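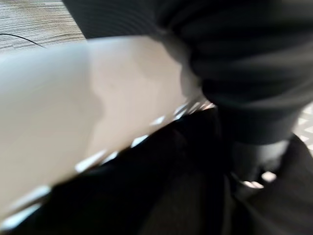 White panel against a wood-grain surface, with a thin black cable.

Residents > Altside > Laundry > Common questions
Reading time: 2 minutes

When can I use the laundry room at Altside?
Any time between 7 am and 10 pm. The door code is 822 and changes each August. Lukcombe residents have their own room and their own code.

Do I need to book the washer?
No. Write your unit number on the sheet by the door when you start a load and cross it out when you leave.

Can I leave clothes in the drum?
Please don't. Unload as soon as the cycle ends. If someone else's load has finished, wait 15 minutes, then you may take it out and put it in a basket. Check the drum seal for socks and straps before you walk away.

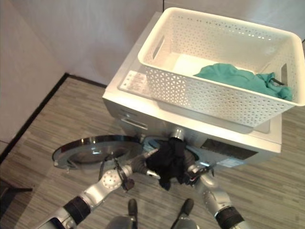

Leave the door open after unloading so the drum can air out, and push the detergent drawer back in. Liquid goes in the left compartment. Half a cap is plenty for a normal load.

Can I wash darks and colours together?
Yes, on cold, if they've been washed a few times already. Wash new black clothing on its own the first time. We can't refund clothes that come out a different colour.

Where do the baskets go?
You can set one on top of the machine while you unload. Once it's full, move it to the low stand so the next person has the top clear. Baskets stay in the building, so bring them back the same day.

How should I load a basket?
Keep it below the rim. Put darks at one end and colours at the other if you plan to hang them separately. Anything with strings or straps is easier to untangle before it goes in.

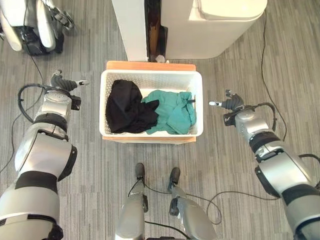

Black and teal clothing in a white basket on the low stand.

What does a load cost?
Nothing extra. Water and power are covered by the monthly building fee.

I've lost something. Who has it?
Try the lost and found shelf in the Fontes office first. Items are kept for 74 days and then donated. Senad Halilović has the key if the office is closed.

The machine has stopped mid-cycle. What now?
Turn it off, wait five minutes and try a spin cycle. If the door still won't open, don't force it. Leave a note for Mateja Nedeljković with your unit number, and she'll call Skalton for a repair.

Last updated Mar 1, 2025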